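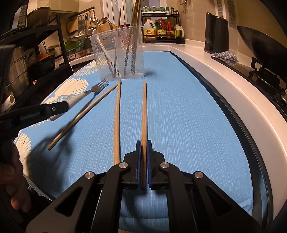

Chopsticks and a fork out on the blue cloth, with the spice rack and kettle behind

To: gremden-kitchens
Re: Cutlery container, sticks and forks together?
Shares 189 | Comments 7

Replying to the Treltorlow message, quoted here in part:

> We have moved to a single open container for chopsticks, forks and
> spoons, and it is not working well. The sticks go in any way up, the
> forks catch on them, and anything short drops to the bottom. The whole
> thing went over in April when someone pulled a fork out by the tines.
> Do you keep yours together or apart? Does the type of container
> matter? We have 300 for the whole kitchen and would like to spend
> none of it on this.

We keep ours together in one clear container. It has been that way since the drawer unit was taken out at Ogunleye Street, and the notes below come from that kitchen. Your drying rack may change some of this.

Container

Clear plastic is worth having. Food bits and water collect at the base, and in a ceramic crock you find them by smell. A square or rectangular footprint holds a bundle better than a round one, as the sticks settle into a corner and stay there. The shape matters less than the weight, though. Chopsticks stand well above the rim of most plastic containers and the centre of gravity goes up with them. We tried a tall narrow one from Buven and it tipped with only long items in it. A flat stone in the base fixed that – wash it when you wash the container.

Order of filling

Chopsticks first, thick end down, as one bundle against one side. Forks and spoons go in after, on the other side. If the bundle is packed tightly enough it stands up without leaning on anything. A loose half-bundle is what causes the tangle you describe, because the sticks spread and the fork tines get in between them.

Thick end down does mean people take hold of the end that goes in the food. Treltorlow may want the opposite. Thin end down is cleaner to handle but the tips sit in whatever water is left, and ours darkened at the ends within a season. Pick one and put a label on the shelf.

Laying out before refilling

We do not fill straight from the dish rack. Everything goes flat on the cloth first so that sticks can be matched and forks checked for food between the tines. Lay the sticks so they can be told apart, with space between them, and keep the forks clear of them. A plain part of the cloth is easier to work on than the printed part. Light wood against the cream shell pattern is hard to pick out under the evening light. 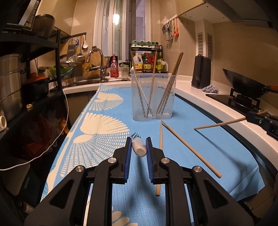 Matching

Mixed sets are the slow part. Sort by the tip before the colour, as a spiral or grooved tip shows up faster than a shade of brown. Length comes second: stand the pair on end on the bench and look across the tops. Odd sticks go back in the container with the rest until the end of the month, then we use them for stirring paint and tying up beans.

Forks

Thick handles take up most of the room. If you are short of space, take out the thick-handled forks and lay them in a tray beside the container. The 744 mm shelf at Ogunleye Street takes both with room left for the kettle. Handles down, in all cases – it leaves the tines exposed, but people can see what they are reaching for.

Cloth

Ours is a light fabric and slides if it hangs over a corner. Clip it at the near side.

I would leave the 300 alone for now and try the stone. If it still goes over, Gremden stores has a heavier container on the spare shelf that you can borrow.

Gremden kitchens list
1,990 views | Comments 7 | Share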